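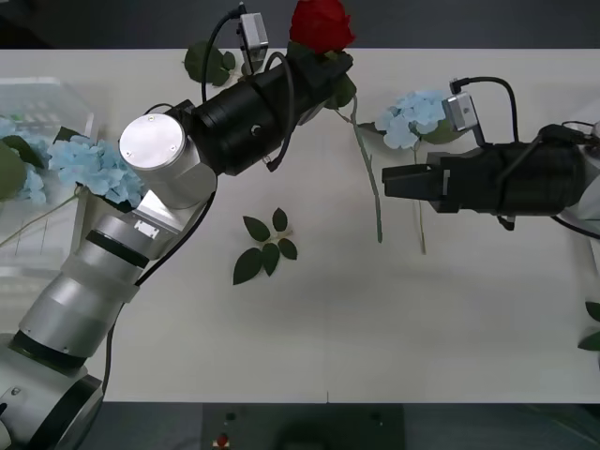
Redoing the faux flower arrangement for the front hall this week. I sort everything on a white tabletop first so I can see the colors properly. Short thread on how I go about it.

Start with the big bloom. I like a red rose with a long green stem, full head, leaves left on. Everything else gets picked to go with it.

Second flower is a pale blue hydrangea. Red and pale blue sounds wrong until you put plenty of green between them. I add foliage until the two stop fighting.

Stem length matters more than color. My vase is a tall one from Bradura, 20 inches, and a short stem just disappears into it. Leave stems long and bend them at the bottom. You can always cut later with wire cutters. Kitchen scissors will not survive it.

Storage creases: hold the petals over a steaming kettle for a few seconds, then shape them with your fingers. Keep your hands out of the steam. Test one petal first – some cheap dyes run.

Dust: a soft makeup brush, or a hair dryer on cool. I do mine every 90 days or so I tell myself.

Someone asked where I buy stems. Mostly Nkuna, the craft place by the bus station. Trunano has better greenery but the roses are stiff and the heads pop off.

Order for the vase: greenery first, then the rose a little off center, then the hydrangea low at the front to hide the rim. Small stuff goes in last. Turn the vase as you work, or the back ends up bald.

If it still looks flat, pull one stem up two inches higher than feels right. Usually fixes it.

The red stays in until December, then I swap the hydrangea for white and add some pine. Same vase, same rose. Will post that one when it's done.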